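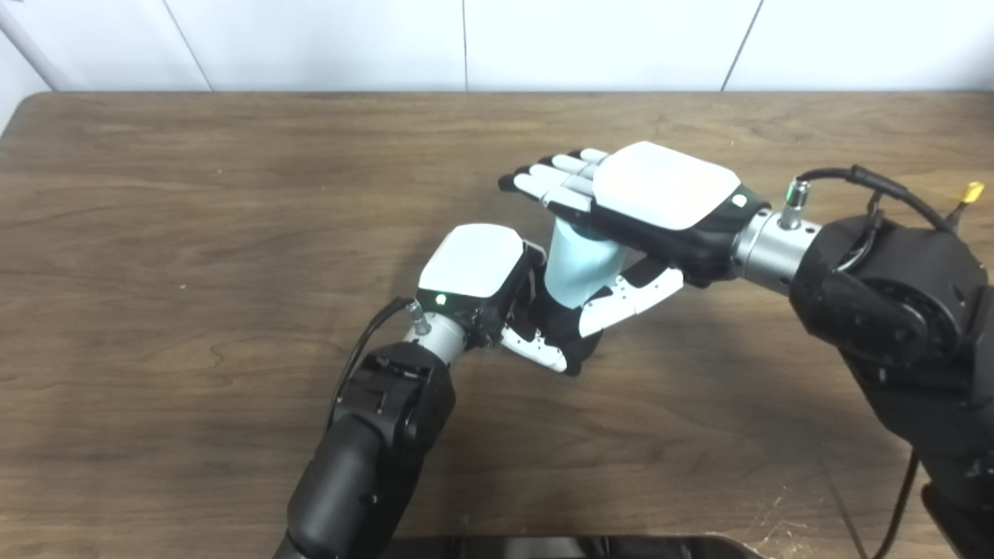 Does a Reminder Help? Returning Borrowed Books on Time at the Ellery Hall Reading Room
Final report, spring term
Merle Baxter and Angus Tamihana

1. Why we picked this

Ellery Hall has a small reading room on the ground floor with its own shelf of course books. You sign a book out in a paper log, you take it upstairs, you're supposed to bring it back in two days. A lot of people don't. Merle has worked the desk there since November and kept hearing the same thing from people wanting the stats book, which was always out. We wanted to know if a short reminder would get books back faster, and if it mattered what kind.

Our first plan was a survey about study habits. Dropped it after week one, too broad. Some of that survey is still in the appendix so please ignore the questions on sleep.

2. What we did

Took the log for the term and pulled out every loan where the borrower had agreed to be in the study. That gave us 76 loans. Each loan went into one of two groups by coin flip at the desk. Group A got a text message the evening before the book was due. Group B got a paper slip tucked inside the cover with the due date handwritten on it, nothing else.

We did not have a group with no reminder at all. We know. Our instructor pointed this out when it was already too late to change it, and it is the biggest problem with the project.

Texts went out at 7 pm, sent by hand from Angus's phone, so a few were closer to 8. Return times came from the log, which people fill in themselves. When someone left the time blank we used the next time the desk was staffed.

The data went into a spreadsheet and then into Tredeo for the charts. Tredeo kept reading the return times as text and we lost most of an afternoon to that. If you use it, fix the column type before you import anything.
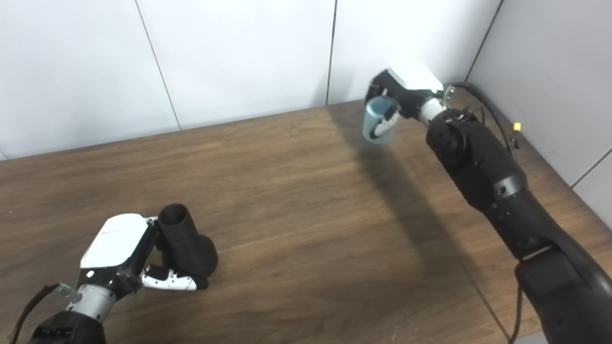

Department of Information and Library Studies - Undergraduate Projects

3. What we found

The text group returned more books on time than the slip group. The difference was clear in the first half of term and got a lot smaller after midterms. We think people got used to the texts. A couple of borrowers told Merle they had stopped reading them, they just saw the number and knew what it was.

Slips did better than we expected for the longer books. Our guess is people used the slip as a bookmark and so kept seeing the date. We didn't plan to test this so we can't say much more then that.

20 loans came back late overall. Of those, 12 were the same title, the Bronditz statistics workbook, which is assigned in three different courses and has only one copy on the shelf. Take the workbook out and lateness is not much of a problem at Ellery. That was kind of deflating to find in week nine but it's probably the most useful thing in this report.

4. Problems

No control group, see above.

Some people borrowed more than once, so they could be in both groups. We treated each loan as separate. A better way would be to assign the person and keep them there.

The coin. Three different people flipped it on different shifts and we are not sure everyone flipped it every time. One shift has a suspicious run of slips.

Self reported return times, as above. The desk is closed from noon to 1 and a lot of books seem to come back "at noon".

Merle works at the desk, knows many of the borrowers and may have nagged some of them without meaning to.

5. If someone picks this up

Start with a second copy of the workbook and see what is left to fix. Then run it again with three groups, one of them getting nothing. Use the Nistier scheduler for the texts, it's free for students and sends at a set time - we found it in the last week, of course. Get the consent forms signed at the start of term in one go, chasing signatures at the desk was slow and people were annoyed by it.

The reading room has asked for a one page version to put on the board by the door. Angus is writing that. The cleaned spreadsheet is with the department office, names removed. Raw log pages stay in the reading room and you have to ask at the desk to see them.

6. Who did what

Merle: desk work, slips, log entry, sections 1, 2 and 4.
Angus: texts, spreadsheet, charts, sections 3 and 5. Proofreading was both of us, late.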